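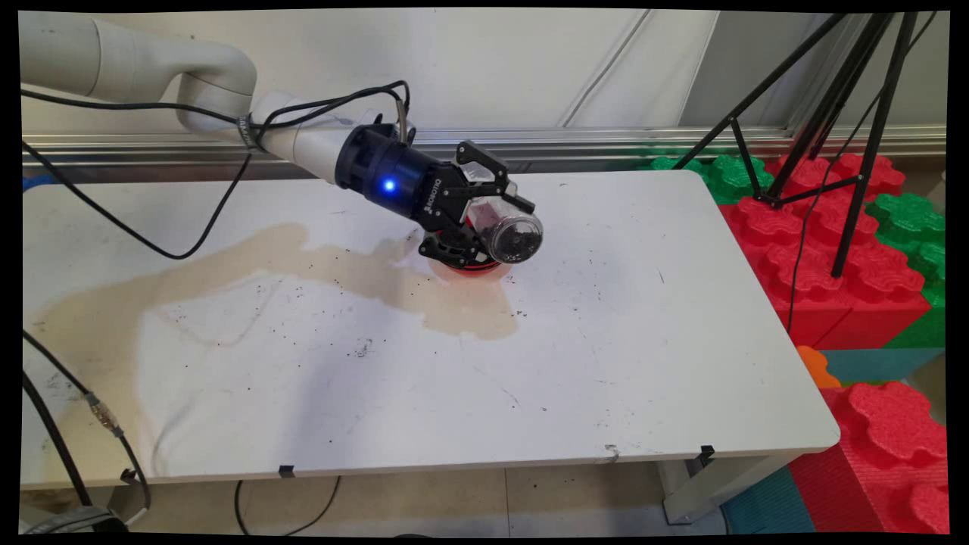 June 18, 2025
Cindcombe cell, pouring task, granular set

Goal for the day was to keep adding teleoperated demonstrations of jar-to-bowl pours to the Kirkivel set, with the dark grounds as the pour medium, and to settle the open questions on grasp height and reset procedure before anyone trains on this.

Setup is the same as the previous session except where noted. Single arm, parallel gripper, clear plastic jar as source, shallow red bowl as target. Fixed camera on the side, wrist stream off. The wrist stream was dropping packets again at the start and I did not want half the episodes with it and half without, so it is off for the entire day and the config says so. If we want it back, it needs a new cable routed along the arm with more slack at the wrist joint than it has now.

Task definition, as used today:
Start: jar upright on the table with grounds in it, gripper open above the table. Bowl placed by hand inside the start region.
Action: approach, grasp, lift, move over bowl, tilt, pour, return to upright, set down, release, retract.
End: operator presses the pedal after retract. Anything recorded after the pedal is trimmed.

An episode counts as a success if most of the grounds end up in the bowl and the jar is set down upright. "Most" is a judgment call by the operator at the time of recording, entered in the label field. I would like to replace this with a scale reading before and after. The small scale in the drawer would do it, but it adds a step to every reset and I have not decided whether that is worth the time.

Jar grasp

The jar is thin and flexes when the gripper closes at the default force. Early episodes show the wall deforming and the jar rotating in the fingers as the tilt begins, so that the mouth ends up pointing to one side of the bowl. Dropped the force setting by two steps. Rotation is less frequent but still there when the grasp is high on the jar. A low grasp is better for slip but puts the fingers close to the bowl during the tilt, and from the side camera the fingers hide part of the bowl at the moment the material leaves the jar. This matters for the policy more than for the operator. The operator can lean over and look.

Tried a grasp at mid height with the approach turned a little toward the camera. The bowl rim stays visible for longer. Adopted this as the nominal grasp for the rest of the day, but did not enforce it strictly. Bajpai's notes ask for some spread in grasp height so the learned policy doesn't fail on a jar that is placed slightly off, and I think that is right. Anything from mid height down to just above the base is allowed. Grasps near the rim are discarded.

Tilt

The grounds do not flow like the dry rice we used in January. They stick to the lower wall, hold there while the tilt increases, and then let go in a clump. Operators respond to this in one of two ways: wait at a fixed tilt, or add a short shake with the wrist. Both are in the data. The shake clears the jar better but it throws specks well outside the bowl, and the amplitude varies a lot by operator. The mixed behavior worries me more than the specks. A policy trained by plain imitation on a mix of waiting and shaking is likely to do something in between, a slow wobble with no useful effect. We saw this with the Bullia baseline on the scoop task.

For now: every episode gets a tag, "wait" or "shake". Tagging is done at review, from the wrist joint trace, with a threshold on the velocity sign changes during the pour segment. Script is in the tools folder. Checked it against hand labels on a small batch and it disagreed on 2 episodes, both of them short shakes that I would have had trouble calling myself. Good enough.

Resets

Resets take longer than the episodes. Sequence is: lift the bowl, tip the contents back into the jar, put the jar back in its start region, put the bowl back in its region, clear the fingers. Wiping the table is not part of the reset. This was deliberate. Stray material and stains build up on any table this will run on, and if every demonstration is on a clean white surface the vision side learns a clean white surface. The brown stain across the left and center of the table stays as is for this block. The specks are allowed to accumulate and get brushed off only at the end of a block.

There is a cost to this. Background appearance now correlates with episode index within a block, and the success rate also climbs with index as the operator warms up. To break this up I am shuffling the operator order and the bowl region between blocks. Whoever splits this data: split by block, never by episode. Splitting by episode puts near-identical tabletops in train and validation and the validation loss will look better than it should.

Bowl placement is drawn by the script from the region grid and read off the screen by the operator. Cells at the far edge are excluded, as the arm approaches its elbow limit there and the controller slows down, which shows up as a pause in the middle of the transfer. The pause is a property of the controller and has no place in the demonstrations.

Camera

The tripod got bumped once between blocks. Recalibrated with the board, and the extrinsics moved by a small but visible amount. The new calibration file applies from that block onward and the old one must stay in place for the earlier blocks. Please do not overwrite it. The tripod stands on foam blocks, which are soft enough that it settles after being touched. Let it sit for a few minutes before running the board. A rigid stand would be better. Request is in.

Exposure is locked. With auto exposure the red bowl shifted in brightness every time the arm passed over the white table, and the color threshold used for the rough bowl check failed on those stretches. Locked exposure leaves the dark gripper slightly underexposed. The finger edges are still readable against the table, less so against the grounds.

Problems during recording

1. Pedal double-press. Creates an empty episode after a real one. The loader now drops anything under 2 seconds. Nothing real is that short.
2. Cable loop at the wrist. In some approaches the slack hangs down on the left side of the table and can enter the bowl region when the bowl is placed far left. Did not catch on anything today. Needs one more tie near the forearm, but not so tight that it pulls at full wrist rotation.
3. Leader arm drift on the last joint. Small offset after a long block, noticed when the jar was being set down with a lean. Re-zeroed between blocks. Episodes with a leaning set-down are kept if the jar stayed up, with a note in the label field.
4. Timestamps. Joint stream and camera stream are aligned at start only. By the end of a long episode there is a measurable lag. Resampling at load time handles it as long as the raw timestamps are kept. Do not export to the compact format yet, it drops them.

Counts

The target for the granular set is 800 accepted episodes across all media. The running total is in the sheet and is generated from the index file, so I am not copying it here. Failures are kept in a separate folder with the same structure. Bajpai wants them for the success classifier, and that model is short on near misses: spills over the rim, jar set down and tipped, pour started too early. Please do not delete a failed episode on the grounds that it looks bad. Delete only if the recording itself is broken.

On deliberate failures, I would hold off. Staged ones look different from real ones, the motion is smoother and the operator hesitates before the mistake. If the classifier needs more, it is better to get them from policy rollouts once there is a policy to roll out.

Quick training check

Ran a short training job on the accepted episodes at lunch, mostly to find out whether the loader would choke. It did not. Open-loop predictions on held-out blocks follow the approach and lift closely and fall apart at the tilt, as expected with wait and shake mixed together. Training on the "wait" subset alone gives a cleaner tilt curve. Not evaluated on the arm. I don't want it run on the arm until the force limit in the rollout config matches the lowered grip force, which it currently does not.

To do
— Match rollout grip force to the recording config.
— Extra tie on the wrist cables.
— Decide on the scale. If yes, it starts with a new block, not partway through one.
— Second jar, different diameter. The Kirkivel spec asks for at least two source containers and we have one.
— Put the tag threshold for wait/shake in the readme with the two disputed episodes linked.
— Compare locked exposure at one step brighter, bowl check only.
— Wrist stream: new cable, then a test block that is not counted.

Next session starts with the far right cells of the bowl grid, which are underrepresented in the placement log.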